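Bergeron Institute Opens Remote Teaching Laboratory for Two-Handed Robots

Published in November | Research and Facilities

The Bergeron Institute has opened a laboratory in which human operators teach two-handed robots to carry out kitchen tasks by remote control. The facility, known as the Plomik Laboratory, occupies the second floor of the east building and began regular sessions this month.

Operators at the laboratory wear tracked gloves and a headset. Their arm and finger movements are passed to a pair of robot hands, either on a physical workstation or in a computer simulation of the same type of work. Each completed attempt is stored as a demonstration, together with the written instruction given to the operator at the start. The demonstrations are then used to train control software that is meant to carry out the task without an operator.

"A person who has cooked for years does not think about how to pick up a piece of fruit," said Marlene Teuber, director of the laboratory. "It is very difficult to write that knowledge down as a set of rules. It is much easier to ask the person to do it and to keep a careful record."

The first collection, named Ninau, contains 363 demonstrations. They were recorded by 6 operators, all of whom completed a training course before their attempts were accepted. The Institute plans to bring the collection to 400 demonstrations before it is released to partner universities. Attempts in which the operator dropped an object or left the task unfinished are kept in a separate set and labeled accordingly, as several partners have asked to study them.

Most of the Ninau tasks concern the handling of food and tableware. Operators are asked to move items between boards, plates and baskets, to set objects upright, and to pass an object from one hand to the other. The starting positions of the objects are changed between attempts so that the software does not learn a single fixed layout.

According to Dwight Wong, who leads software development at the laboratory, simulation allows new operators to practice before they are assigned to the physical workstation. It also allows the staff to replay a recorded attempt under different lighting or on a different surface. Mr. Wong noted that simulated contact between fingers and soft objects remains less accurate than the staff would like, and that results from simulation are checked against physical trials.

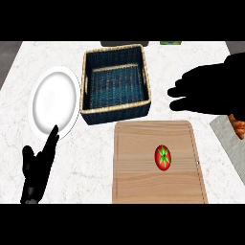 A simulated kitchen task with two robot hands, a basket, a plate and a tomato on a cutting board. Credit: Plomik Laboratory

The recording software, Flonix, was written at the Institute. It stores the position of each finger joint alongside the camera view and allows reviewers to mark the point at which an attempt begins and ends. In an internal review, two staff members working separately reached the same judgment on 92 percent of the attempts they examined. The remaining attempts were referred to Dr. Teuber for a decision.

The laboratory will hold an open session for prospective operators on Saturday in the main hall of the east building. Visitors will be able to try the gloves in simulation under the guidance of staff. No experience with robots is required, although applicants must be at least 18 years of age and able to attend two sessions per week. Places at the open session are limited and should be reserved through the visitor desk.

Universities wishing to receive the Ninau collection may submit a request in writing to the laboratory office. Requests should state the intended use and the name of the responsible researcher.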